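Modules > Household Waste and Sorting > Handout 4: Clearing a table of mixed packaging

Handout 4. Clearing a table of mixed packaging
Course tutor: Vernon Fortin. Practical sessions: Hussam Darwish.

Read before the September practical. The handout covers snack and drink packaging only. Glass and tins are in Handout 5, food scraps in Handout 6. 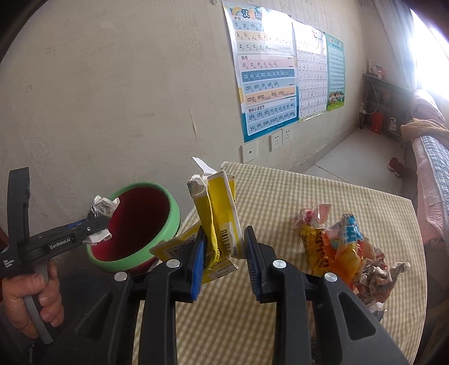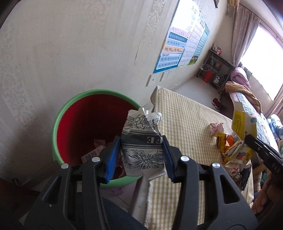
4.1 Terms

Wrapper: any thin flexible packaging that held a single item or portion. It may be plastic film, coated paper, or film with a metal layer.

Carton: folded board or stiff paper packaging that holds its own shape until crushed.

Flap: a part of a carton or wrapper that is still attached after opening. A part that has come away completely is a loose piece and is handled separately.

Pile: the items waiting to be cleared. In these notes the pile is always on the table, and the bin is always beside it.

4.2 Setting out

Place the bin against the side of the table nearest the working hand. The rim should be level with the table top or slightly below it. With a rim higher than the table, light wrappers have to be lifted over it and are more often dropped.

Leave the cloth on. A woven cloth holds wrappers in place better than a bare surface, and crumbs can be shaken out afterwards. Check that no edge of the cloth hangs into the bin.

Keep the pile to one side. The Pramham layout, used in all our practicals, divides the table into a pile side and a clear side. Items pass over the clear side on their way to the bin, and nothing is put down there. If an item is dropped on the clear side, pick it up before taking another from the pile.

4.3 Order of work

1. Take loose items from the edge of the pile first.
2. Take cartons next. Flatten them if the bin is more than half full.
3. Take wrappers from the top of the pile downwards. Do not pull from underneath.
4. Take torn corners and other loose pieces last.
5. Check the floor around the bin.
6. Fold the cloth inwards from all four sides and shake it outdoors.

Step 5 is the one most often left out in assessed work. Marks are given for it whether or not anything is found.

4.4 Behaviour of crumpled packaging

Plastic film springs back. A film wrapper pressed into a ball will open out again once released, and a bin filled with such balls appears full well before it is. Folding the wrapper into a strip and tying a single knot prevents this.

Paper keeps most of its creases. It can be crushed once and left.

Board resists crushing along its folded edges and gives way across its faces. Press a carton on the widest face. Cartons with a torn top flatten more easily, as the air can escape, but the flap tends to catch on the bin rim and should be pushed inside first.

The crush test is a rough guide to material: close the item in the fist, open the hand and wait a few seconds. If it springs open, treat it as film. If it stays closed, treat it as paper. Some coated papers pass as paper in this test and are still not accepted for recycling, so printed marks on the pack take priority over the test.

4.5 Holding the item

Take each item near its middle, with pressure from both sides. An item held by a corner swings and may shed crumbs on the cloth. Move it until it is fully over the opening, then let go. Do not throw.

One item is moved at a time. Two wrappers that are folded into each other count as two items and should be separated on the pile side.

4.6 Bin liners

The practical uses no liner, so that students can see how the contents settle. At home a liner is normal. Turn at least 3 cm of it over the rim — less than this and it slips when the first carton goes in.

4.7 Recording

Use the Fehr sheet. Enter the type of item (wrapper, carton, loose piece), the result of the crush test, and any drop. The mass of the emptied bin is written at the top of the sheet, and the mass of the filled bin at the bottom. A typical practical load is some 350 g. Loads under 200 g should be marked "light" and are left out of the class table.

Sheets are handed to Hussam Darwish at the end of the session. Students on the Tulodel timetable hand theirs in at the Proradville office.

4.8 Preparation for Handout 5

Bring one rinsed tin with the label still on, and a pair of thick gloves.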